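# When the pestle wouldn't let go: our simulator fault gallery

Welcome to the page we've been promising since the summer! Ilari is our two-handed practice setup, and this autumn it gave us the strangest fault we've had so far. We love a good fault, so we've written it up properly, with one picture from the kitchen task and notes on what went wrong, for anyone who wants to poke at it alongside us.

The task is called Grind. The robot has to take the pestle, work it round the bowl and put it back down on the tray without knocking anything off. Simple for a person, brilliant fun to watch in the simulator, and a horror to get right.
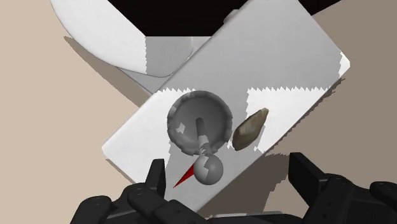 **Tivlow Robotics Club · Simulation Group**
Page kept by Consuelo Apaza · last changed 10/21/25

**Grind, tray layout B.** Grey bowl and pestle on the white tray, mottled brown seed-shaped object beside them, black fingers waiting at the bottom. The jagged patches of light and grey on the tray are in plenty of our renders, and Arnulfo Cuadros has grown quite fond of them.

## The fault

We ran layout B 548 times over one long weekend. In 36 of those runs the hand opened on command and the pestle stayed stuck to a fingertip. The arm then carried on to its next move with the pestle still attached, swung it across the tray and swept the bowl over the side. The log cheerfully recorded every one as a success!

It took us ages to spot, as the score only checked whether the fingers had opened. Arnulfo found it by playing the runs back at quarter speed with a cup of tea, and his shout could be heard in the car park.

## What caused it

Two things at once. The contact between fingertip and handle was set far too sticky (a leftover from an older task, Lerna, where the hand lifts wet cloth), and the pestle's collision shape was slightly fatter than the one we draw. Opening the hand a little left the two shapes still overlapping, so the simulator held on.

## What we changed

- Stickiness goes back to the default whenever a new task loads.
- The pestle has a new collision shape, rebuilt from the drawn one.
- A release only counts once the object has been clear of both hands for 8 time steps.
- If anything is still touching after that, the arm stops where it is.

We're especially pleased with that last one. On a real arm, a tool that hasn't been let go is a proper safety worry, and we want the stop working well before December, when the code goes onto hardware.

## Still open

The repeat batch had 4 bad releases, all with the handle lying low against the rim of the bowl. Consuelo thinks the thumb is closing too late. Arnulfo blames the rim. Replays are in the shared folder under "sticky", so have a look and add your guess to the sheet!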